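**Bench Notes: the stovetop rules, round two**

Happy January, everybody! I promised in the last issue that I'd finally write up the house rules for kitchen bench work, and then I put it off because I kept changing my mind about rule four. I've stopped changing my mind (for now), so let's get into it.

Some background for the newer readers. When we started the Ranari kitchen tasks last April, our rules fit on a sticky note. Stay out of reach while the arm is live, keep a hand near the stop button, write down what broke. Fine as far as it went, but then the folks at the Hutonholm site sent us their checklist and it ran to 33 lines! I read all of it over two cups of coffee and stole nine. The rest were mostly about their floor tape, and I just don't feel that strongly about floor tape.

The ones I like best are about what you do before the arm moves at all. Burners off and cool to the touch, checked by a person with their own hand held over them, every single time. Cables get looked at next, all the way along, and anything near the path gets moved or tied down. Then clamps, which get a good tug. I used to skip the tug. I don't anymore.

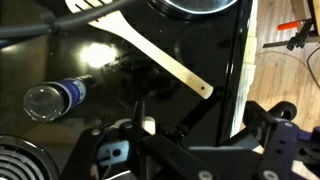 *Wooden spatula and a can on the black stovetop, seen from down at the gripper.*

Now, rule four, the one I went back and forth on. It says you write down how each object is lying before you start a run: upright or on its side, which way the handle points, how close it is to an edge. My first reaction was that this is a lot of typing for a spatula. But we went back through 190 old run notes and so many of them just say "utensils on stove", and you can't learn a thing from that when you're trying to work out why a grasp slipped. So it stays. One short line per object is plenty - please don't send me an essay.

Speed is the other thing people ask about. Our rule is slow for the first 2 passes over any new layout, and slow again if somebody moves something, even a little. Yes, that includes you nudging the can back where you think it was. Drikent's crew runs slow all day long and I've teased them for it, but I have to say their logs are lovely to read.

The new sheet is going up by the bench this week, and there's a copy in the shared folder under "stove rules". If you have gripes, write them on the paper one in pencil. I'm still looking for a better way to word the cable line, so suggestions on that are very welcome.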